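Kuvico Pink Protective Sheet, large size: my review after one month

I bought this sheet in December for 17 dollars. My kitchen counter is very small, and when I sort groceries or play food I usually finish on the bed. My duvet is a light purple color and I do not want to wash it every week. My friend Soon-im Ki recommended the Kuvico because she uses one under her sewing.

I tried it on the bed with plates, a green tray, a carrot, leafy greens and different fruits.

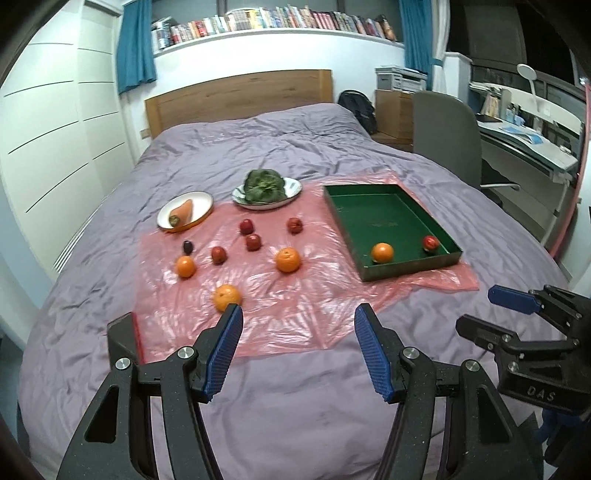
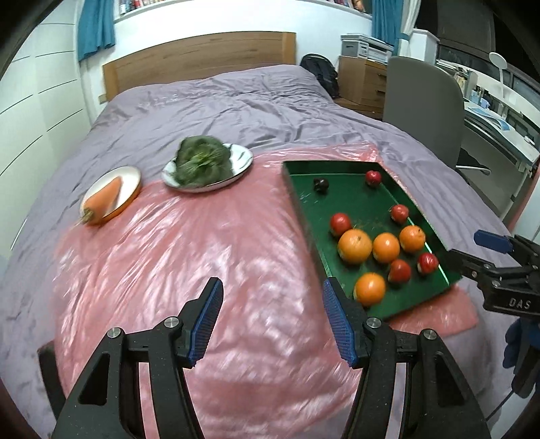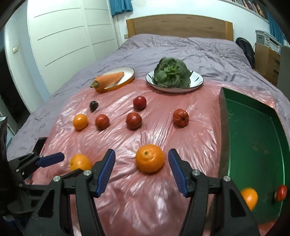
Size and material

The sheet covers the middle of my bed and hangs down a little at the edge. The plastic is thin and you can see through it somewhat. It is also very shiny, so with the ceiling lamp on I get reflections. If this disturbs you, choose the matte version from Astine, but it costs more.

It came folded in a small packet and the creases did not leave. I tried to smooth them by hand, then I left the sheet under a pile of books for a night. It became a little better. On a soft duvet it wrinkles again anyway.

Using it

Round things roll, of course. An orange goes into the lowest fold and stays there. For this I like to use a tray with raised sides. Plates stand well enough, but they tilt when the duvet is thick below them, so I would not put soup on it.

Cleaning is easy. I wipe it with a damp cloth and hang it over the shower door. The smell of new plastic was strong for 3 days.

What I would change

The corners have no holes or clips, so the sheet slides when I pull the duvet. I would also like another color, but the shop had only pink.

I give it four stars from five. Ha-rang Ko asked me if it is good for painting with children, but I did not test this yet.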